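Prillier Hearing Recorder HR-6
Supplied by Zelus Court Systems, Flesbridge 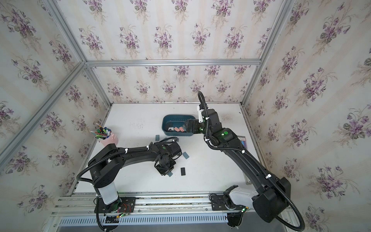 The HR-6 is a six-channel audio recorder for tribunals, arbitrations and small courtrooms. Each microphone is written to its own track, so that where counsel and the bench speak at the same time, both can be transcribed separately. Place the unit on a level surface clear of other equipment.

The clerk's panel has a mark key for rulings, objections and adjournments. Marks are stored with the time and appear in the margin of the Galang transcript viewer. Recordings are sealed at the end of each sitting – a sealed file can be copied but not altered.

Specification
Channels: 6
Storage: 871 hours, all channels in use
Input: balanced, locking connectors
Export: sealed master plus open working copy
Mains lead: supplied

Prices, excluding VAT
HR-6 recorder only: £2,822
HR-6 with microphones and viewer licence: £3,369

The viewer licence covers one hearing centre. Transcription is not included. Orders received by noon are confirmed the same afternoon – delivery to addresses outside Flesbridge is charged at cost.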